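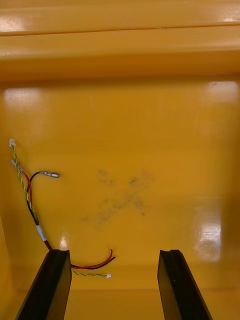
Uyên Giáp

3.2 Bandejas e pequenos chicotes no posto de preparação

Figura 1. Fundo de bandeja amarela, com um pequeno chicote de fios à esquerda. Conector branco com par trançado verde e amarelo; logo abaixo, conector claro com fio vermelho.

O posto de preparação da Trillov recebe os chicotes já cortados e crimpados. Chegam em sacos de 200 peças, são abertos na bancada e distribuídos por bandejas rasas. O operador da linha seguinte só vê a bandeja. Daí o interesse desta secção: o que a bandeja faz ao trabalho, antes de qualquer montagem.

Três materiais em uso no início do estudo. Caixa de cartão (herdada da expedição), tabuleiro cinzento com divisórias, bandeja amarela de plástico liso. Ficámos quase só com a amarela a partir de fevereiro, por decisão da própria oficina e não nossa. As divisórias prendiam os fios finos, o cartão largava pó.

A cor. O amarelo dá bom contraste com o vermelho e com os conectores claros, muito menos com um fio também amarelo. No chicote da Figura 1 o par trançado tem um fio verde e um amarelo, e é o verde que se segue com os olhos; o amarelo confunde-se mais com o fundo. Vários operadores disseram isto por palavras suas. Cường Phan, responsável pelo posto: "procuro o branco do conector, depois o vermelho, o resto vem atrás". Registámos a frase porque coincide com a ordem que anotámos nas observações – primeiro conector, depois fio.

O brilho. Plástico liso debaixo de iluminação de tecto, reflexos inevitáveis. Na Figura 1 há manchas claras no fundo, junto ao rebordo, e uma maior, alongada, do lado direito. O chicote está do lado oposto a essa mancha maior. Nas entrevistas o reflexo apareceu como queixa menor, mas apareceu: um conector branco pousado em cima de uma mancha de luz custa a encontrar. Os operadores mais antigos inclinam a bandeja com a mão esquerda, gesto rápido, quase sem dar por ele. Os novos baixam a cabeça.

Não medimos luminância. Fica para trabalho futuro, juntamente com o ensaio de uma superfície fosca que a Jinska nos prometeu e que não chegou a tempo.

O rebordo. Serve de encosto. Quem apanha peças pequenas com luvas empurra-as até à parede da bandeja e só então levanta. Com chicotes isto funciona pior: os fios são leves, dobram, o conector roda e fica virado para baixo. Duas estratégias observadas. Uma, apanhar pelo conector, entre polegar e indicador, fios pendurados. Outra, apanhar pelos fios a meio e corrigir a orientação no ar. A segunda é mais rápida e é também a que a folha de instruções proibe, por causa do esforço sobre os terminais.

Quantidade por bandeja. A folha não diz nada. Na prática cada um enche como quer, e com muitos chicotes juntos os fios enrolam-se uns nos outros – o par trançado segura-se bem, mas o fio solto passa por baixo dos vizinhos e puxa-os quando se levanta. Com uma peça isolada o problema desaparece, claro, mas ninguém trabalha assim em série. Dos 41 episódios de emaranhamento anotados, a maioria deu-se com a bandeja acabada de encher. Total de apanhas observadas: 3000, em 2 postos iguais. Não separámos por turno.

Os conectores. Chicotes com mais de um conector colocam uma questão de nomenclatura que nos atrasou bastante. A oficina chama "cabeça" ao conector maior e "rabo" a tudo o resto, e quando os conectores ficam na mesma ponta o vocabulário deixa de servir. Adoptámos "conector A" e "conector B" pela ordem da ficha de montagem da Trellmont. Os operadores continuaram a dizer branco e rosado. Nas transcrições mantivemos as duas formas, ver anexo.

Nota sobre a codificação: as observações foram codificadas por uma só pessoa e revistas a 11/6/19 com o chefe de posto. Desacordos poucos, quase todos sobre onde começa a apanha (toque no fio ou levantamento). Ficou o toque. Mudar o critério altera os tempos mas não a ordem dos gestos, que é o que aqui nos intressa.

Falta falar da posição da bandeja na bancada, que varia com a mão dominante e com a altura do operador. Tratamos disso em 3.3, com os croquis da bancada Yu.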